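Unstead Community Help > Teleoperation and demos > Getting started

How varied should my demos be before I start recording for real?

Posted by marblecounter
April 16, 2021

Hi all, long-time reader, first post, sorry for the length. I've been collecting demonstrations in a simulated kitchen for a two-armed humanoid, and I'm at the point where I need somebody to tell me whether I'm doing this sensibly or just making a big pile of files.

My setup: everything is in the Killov simulator, I drive both arms with a pair of tracked gloves, and I save the head view plus joint positions for every step. The task is pick up the produce and put it in the crate. That's it! I wanted something easy for the first policy. I've got 37 demos so far that I'd call clean and a bunch more in a folder called "maybe" that I keep avoiding.

The trouble is that I trained on the 37 and the thing does fine when the fruit is more or less where I always put it, and then I move it over by the width of a hand and it reaches for the old spot. It closes on air, lifts the air, and drops the air in the crate. Very confidently, too. The loss curve looks lovely the whole time, so I don't trust the loss curve anymore.

So I have two things I'm stuck on. First, how much do I need to move stuff around between demos, and do I do it by hand or let the simulator scatter things? Second, what do I do with the arm that isn't doing anything? I've been just sort of holding it up out of the way, wherever it was comfortable, so it's in a different place every time.

I'm also not sure my starting layout is any good, so I'm including one. I usually go for the fruit on the cutting board with the left hand, and the right hand waits over by the crate.

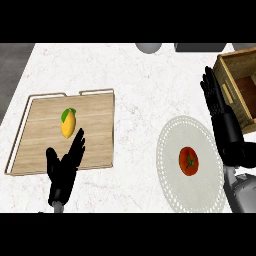
What I've tried so far

1. Swapping colors. I changed the counter from marble to a dark stone for a few demos. No difference I could see, except that my eyes hurt less.

2. Training longer. It got better at the exact layouts I had recorded and worse at everything else, which I guess I should have seen coming.

3. Cropping the view. The picture that gets saved has black bars on the top and bottom (it's a wide view padded out to a square) and I thought the network might be wasting effort on them. Cropped them off, trained again, same result. I can put them back if they're harmless.

4. Adding the tomato. This was supposed to be my variety! The yellow one stays on the board and the tomato sits on the white plate, and I'd do one or the other. Now it sometimes heads out into the open counter between the two, which is worse than picking the wrong one.

My machine isn't huge, so I can't record thousands of these and hope. I get through 16 in an evening before my shoulders give up. Any advice welcome, even if it's "start over."

Thanks!!

Replies

gripandgrumble

You need more data. 37 is nothing. We trained on 3,878 for our drawer task and it still misses the handle some days. Let the simulator scatter the objects and go make coffee.

Also check that your gloves are calibrated.

twoarmsnobrain

Oh I have been exactly where you are, same reaching-for-the-old-spot thing and everything, and I don't think you have to start over. I'd keep what you've got and be a lot pickier about what you add next.

Start with the heading-for-the-middle problem, as I think it's the easiest one to fix. You've got two things on the counter and both of them are a right answer. In some demos you went left to the board and in others you went right to the plate, and nothing in the picture tells the policy which you meant. If it's trained to match your average move (and the plain kind is), then the average of "go left" and "go right" is straight down the gap between them. Mine did this with two mugs for a whole month. You can get around it in a couple of ways. You can give it some kind of label, even just a zero or a one for fruit or tomato, fed in alongside the joint positions. Or you can pick a rule and stick to it in every single demo, like fruit first and tomato second, and record both picks as one long take. I like the second one better because you don't need to change the network, but you do have to be strict with yourself. One evening of being sloppy about the order and you'll see it wander again.

Now for moving things around. Yes, let the simulator do the scattering, but put limits on it. If you let it throw objects anywhere on the counter you'll get the fruit jammed in behind the crate and you'll waste half your evening on reaches you'd never want the robot to make. What I did was draw a rectangle for each object and sample inside it. For you I'd do one rectangle covering the cutting board and a bit past its edges, and another for the plate. And please move the board and plate themselves! If the board never moves, the policy can learn "go to the board" and hardly look at the fruit at all. Turn the board a bit while you're at it. Yours is sitting at a small angle already, and if it's the same angle in all your demos then that's one more thing it can lean on.

Move the crate too, just less. I kept mine within a small range for ages because the drop is the part where I made the most mistakes driving, and I wanted those to be boring.

I'd also change how the hand starts. In your layout the left hand is already right up by the fruit, with the fingertips nearly on it. If your recordings begin around there, you're giving the policy very little practice at getting to the fruit from somewhere else, and that's the part that is failing for you. Begin some with the hand well back toward you, some off to the side, some too high. I had 13 demos where I started from a bad place on purpose, sort of the wrong side of the object, and fixed it slowly. Those did more for me than anything else I recorded that spring. You want it to have seen what to do when it's a bit off, because it will be a bit off all the time.

For the idle arm, pick a pose and keep it there. Upright next to the crate is okay as a place to wait, but I'd bring it a little farther back so it isn't close to the front of the crate when the left hand comes over to drop. I bumped my own hands together so many times before I did that. If your glove drifts while you're paying attention to the other side (mine always did), see if Killov will let you lock one arm from the menu. I'm on an older version and it's tucked under the input settings. If it isn't there in yours, you can overwrite the idle arm's joints with a fixed pose after recording, as long as it truly never touches anything. You'd want to re-render the pictures if you do that, so the arm in the view matches the numbers. I skipped that step once and spent a weekend being confused.

The black bars are fine. Crop or don't crop, just do the same thing when you train and when you run it. I'd crop only to save disk space.

Oh, and your "maybe" folder! Go look at it. If the maybes are ones where you fumbled the grasp and then recovered, keep them, maybe trim the worst of the dithering. If they're ones where you dropped the fruit and gave up, leave them out. I use the little replay tool that comes with Blomqvist, you can step through fast and tag them with one key. It crashes if the folder name has a space in it.

palletjack_june

Agree with most of the long reply, but I'd push back on recording both picks as one take. Long takes hurt if your policy is shaky on the first half. It never gets to the second half from a good state, so you can't tell which part is broken. I'd do the label. It's a very small change, you just tack it onto the joint vector.

I'd hold back a few layouts for testing too. Choose them before you record anything else, write the object positions down in a file, and never record a demo from them. Then run every new policy on the same ones and write down what it did: reached right, grasped, lifted, dropped in crate. I keep separate columns for those because "success" by itself hides a lot. When I was working on something similar with the Ristell hands, my score sat still for weeks while the reaching got much better, and I'd have quit if I hadn't been tracking it separately.

One small thing about color. The fruit is bright yellow with a green leaf and the tomato is red with a green top, so they're both very easy to pick out against that pale marble. Nice for learning, but your dark counter test may not have told you much, since they'd stand out on that too. Try changing the light before you try more counters. Dim it, or bring it in from the side so there are proper shadows on the board. Mine fell apart completely under side light and I had no idea until I showed it to people.

marblecounter

Thank you all so much, this is way more than I hoped for. Gloves are calibrated (I checked twice after the first reply, now I'm paranoid).

I went through the maybe folder and a lot of it is me fumbling and recovering, so I guess I had some of the good stuff all along and was hiding it from the poor robot. I'm going to add the label, set up the rectangles, and start the left hand from farther back. My locking option was in the input settings, same as twoarmsnobrain's.

One follow-up: when I scatter the plate, the simulator will sometimes put it partly under the crate and everything goes flying. Is there a way to make it check for overlaps first, or do I just hit reset?

twoarmsnobrain

There's a minimum spacing box in the scatter panel. It's blank by default, and blank means zero. Put a number in, then let things settle for a second before you start recording, or the first few steps of every demo will have a wobbling tomato in them.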